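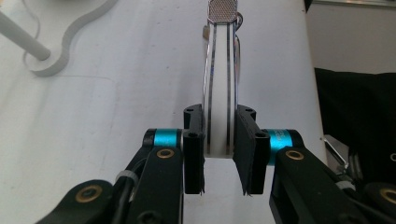
Before you ask us for a new contact form

We looked after 67 small business websites this spring, and in May we sent a test message through the contact form on every one of them. The messages asked, politely, whether anyone was there. A bakery in Vendmont wrote back within the hour and offered us a discount on rolls. Several of the others are presumably still thinking it over.

In most cases the form worked fine. The message went to an inbox set up by whoever built the site, under a password that left the company when they did. One Dolirport plumbing firm had 247 unread inquiries sitting in theirs, the oldest from a customer with a leak. We assume the leak has been dealt with by now, one way or another.

So before you pay us to redesign the form (we will happily take the money), send yourself a message from a phone, on mobile data, using an address that isn't your own. Then wait. If it hasn't turned up by lunch, look in the spam folder, which is where forms tend to deliver when the sending address is made up. If it isn't there either, call us and we'll trace it.

While you're at it, count the boxes. Doolan Flooring used to ask visitors for a fax number and a "preferred title." We cut the form down to name, email and message, and the two people in their office now complain about the amount of mail - a complaint we have framed.

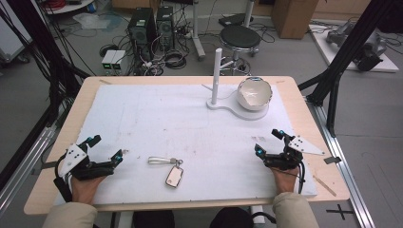
Pratham gets an update

Pratham, our booking add-on, now lets customers cancel without phoning you. It also stops offering Sunday slots to businesses that are closed on Sundays, a feature some of you had been requesting with real feeling. The update goes in overnight and there is nothing to click. If your calendar looks odd in the morning, reload the page first and write to us second. Our own contact form has been tested twice.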